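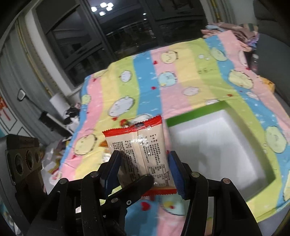
Figure 2. Back face of a small sealed snack packet, with a children's blanket behind it.

4.2 Small packets outside the kitchen

In the household diaries, food was recorded in the room where it was found, and the kitchen was only one of these rooms. Small single-portion packets were the type of item most often found in bedrooms. Of the 1,710 items in the full list, almost 9 per cent were written down as lying on a bed or on a bedside table. Blackburn had the same experience in his earlier survey in Plarkard, although his households were larger and he did not ask about children separately.

Figure 2 shows the kind of packet we mean. The pouch is white and partly translucent, with a red seal at the top and at the bottom. The back carries Chinese text in small, dense print, which gives the maker, the address and the ingredients, and a small ruled nutrition table stands near the lower right. On packets of this size the printed information takes a large part of the surface, and the letters must be small for this reason.

We asked the parents in 8 homes whether they read the back of such packets before giving them to a child. Most answered that they look at the front and at the date. Two parents said that they read the nutrition table only when the product is new to the family. Mrs Kumarasinghe, who kept the longest diary, wrote in April that she "knows the table is there" but cannot read it in the evening light of the bedroom.

The place also matters for tidying. Packets on a patterned blanket, such as the one with diagonal stripes and cartoon faces in Figure 2, were sometimes missed in the first count and were added at the second visit. We therefore changed the instruction, and asked the families to lift the blanket and the pillows before they write the list. The bedroom lists made before this change are kept in the data, but they are marked and are not used in the comparison of rooms in section 4.3.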